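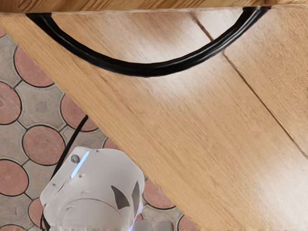

April, finish notebook, Josov bench

7:30 am. Coffee, then straight to the shellac samples. The flakes I dissolved last night went in completely, no sludge in the bottom of the jar, and the color is gorgeous! Strained it through a paint filter anyway. The old batch from the Drusedano tin always left a bit of wax floating around and I had got used to thinking that was normal.

What I want to find out this week: how thin can the cut go before the pad starts dragging, and does the thin stuff really level better or have I been fooling myself for years.

Samples are numbered on the back in pencil. Odd numbers got a washcoat first, even numbers went straight on bare wood. Tiago Godinho sanded all of them to the same grit so any difference should be down to the finish (thanks Tiago, I know that is a dull afternoon).

First pass

Padded on seven coats, waiting until each one stopped feeling tacky to the back of my hand. The washcoated ones are way ahead. By the third coat they already had some depth and the bare ones were still drinking it up. By the seventh they had nearly met, but if you tilt them toward the window you can still pick out which is which. I did not expect the gap to last that long.

Sample 4 has a dull streak down the middle. My fault, I went back over a spot that had started to set. Left it alone to see whether another coat melts it in.
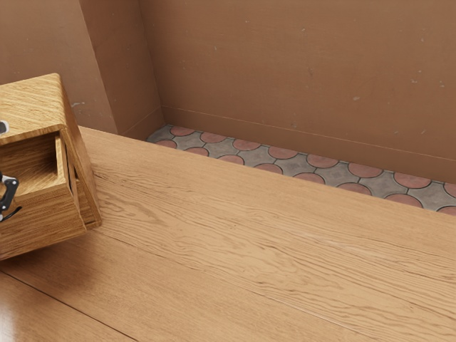
Wavy grain and a soft gloss on the tabletop, cabinet at the left.

That is the sort of shine I'd like from the shellac, low and soft, with the figure still doing the talking. The heavy cut gets too glassy for me. Tiago likes it glassy. We have agreed to disagree and make one of each.

Second pass, after lunch

Mixed a thinner cut and wow, what a difference in how the pad moves. It just glides. You need more coats, no way around that, but each one is so quick that I didn't mind. Jar 204 is the thin cut, please don't top it up from the big one. The label is on the lid and on the glass this time.

Oil on the pad: one drop is plenty. Two drops and I was chasing smears across sample 9 until the light went. Veloso's old notes say to use none for the first few coats and I think they have it right. Trying that tomorrow on the spare pieces.

To do

1. Cut the spare pieces in half and keep one half of each unfinished for comparison.

2. Weigh the flakes properly. I eyeballed the thin cut, roughly, and that won't be any use to anyone later.
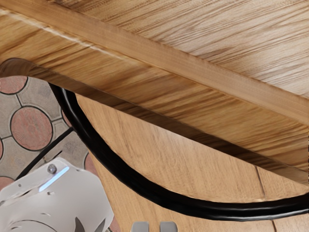
3. Water ring test on samples 1 through 6, a cold glass on each, left overnight.

4. Order more flakes from Trultesstead, item 3635, the blond ones. We have enough for maybe two more jars.

5. Ask Tiago if he still has the good cotton for pads. The new rags leave lint in everything.

4:50 pm. Looked at sample 4 again. The streak is fainter after the extra coat but I can still find it. Leaving it on the rack by the door with the others.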